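## 4. Changing the oil in the Birton fryer

Applies to the benchtop model and the floor model. Old Rolov units are different, see section 7.

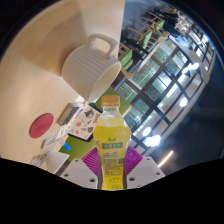
### 4.1 Before you start

Do this at close, never mid service. Thursday is the usual night, but if the oil's dark or smoking early, do it sooner.

You'll need:

- fresh oil, enough to reach the upper line in the tank
- the Mangundap filter cone and a clean paper
- metal drain pail with lid (NOT plastic)
- long brush, the straight one
- heat gloves, apron, closed shoes
- paper towel, lots

**CAUTION: Hot oil burns badly. Let it cool to under 30 degrees before draining. From full heat that can be up to 14 hours in the floor model, so mostly it's a next-morning job. Check with the probe, don't guess by colour.**

### 4.2 Draining

1. Power off at the front switch. Then at the wall. Both.
2. Lift baskets out, hang them to drip, then straight to the sink.
3. Open the lower door. Pail goes under the valve, centred. Pail should be bone dry inside.
4. Fit the drain spout. Hand tight only. It's a brass thread and it strips easy.
5. Pull the yellow handle toward you, slowly. A quarter open to begin, more once the flow settles.
6. If it stops part way, it's crumbs. Push the straight brush down from the top to clear. Never poke up from underneath.
7. Close valve before the pail is full. Lid on. Empty it and go again if needed.

Note: if you are keeping the oil, put the cone and paper on the pail at step 3. Paper gets one use. Filtered oil goes back twice at most, then it's waste.

### 4.3 Cleaning the tank

1. Wipe out sludge with paper towel. Get behind the elements, that's where it sits.
2. Close the valve and fill with hot water to the lower line.
3. Add 2 scoops of the Kirkard degreaser. Scoop is in the tub.
4. Power on, set the dial to BOIL. Gentle simmer for 20 minutes. Stay in the room, it foams up quick.
5. Off at the switch and the wall again. Let it cool, drain same as before.
6. Rinse untill the water runs clear. Last rinse gets a splash of white vinegar.
7. Dry it. Dry it again. Sides, elements, the lip around the valve, inside the spout.

**CAUTION: Any water left in the tank will spit when the oil heats. Leave the valve open with the lid off while you do the baskets, then go round once more with towel.**

Don't use steel wool on the elements. Don't tilt the benchtop model to pour it out, the control box gets wet and that's a new control box.

### 4.4 Refilling

1. Valve closed. Check the handle is right back against its stop.
2. Pour oil down the side of the tank, not straight onto the elements. Keep going until they're covered and you reach the upper line.
3. Don't mix types. Whatever was in there, either same again or a full drain first.
4. Wipe up spills, floor too.
5. Wall on, front switch on. Dial to MELT for the first bit, even with liquid oil. Then up to temperature.
6. Look under the valve for drips once it's warm. A drip means off, cool, drain, new washer. Spares are in the bag taped inside the door.
7. Initial the sheet on the side pannel.

### 4.5 If something's off

- **Won't turn on after refill:** reset button, back left, under the rubber cap. Press once. If it trips again, stop and call service.
- **Foaming with fresh oil:** soap left in the tank. Drain, rinse, start over.
- **Slow to heat:** oil's over the line or the dial is still on MELT.
- **Smells burnt straight away:** sludge behind the elements, go back to 4.3.

Waste oil goes in the drum out back, lid locked. Not down the sink, not even a little. Basket care is in section 5.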